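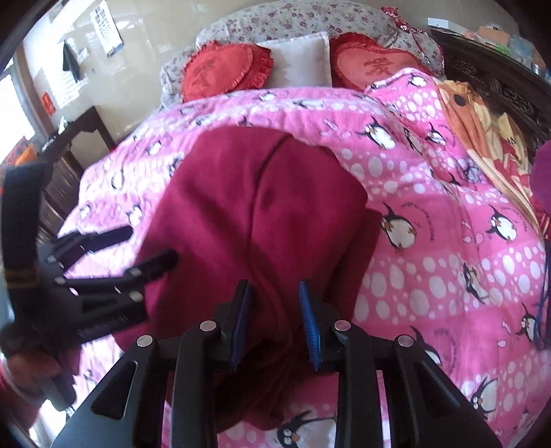
Pluvero wants 400 more made beds by June

Pluvero has extended its home program to bedrooms, where 73 households will make their own beds with hand-held grippers so a learning system can study the results. Each bed is recorded 2 times, blankets and cushions included.

"We asked people not to tidy up first, and they have been very generous about it," said program lead Bernadette Lyons. "Fleece has humbled several of our engineers. We'd like it to humble the software a bit less."

Households keep their usual bedding, whatever its colour. Grippers go out every Wednesday. Media enquiries: Pluvero press desk.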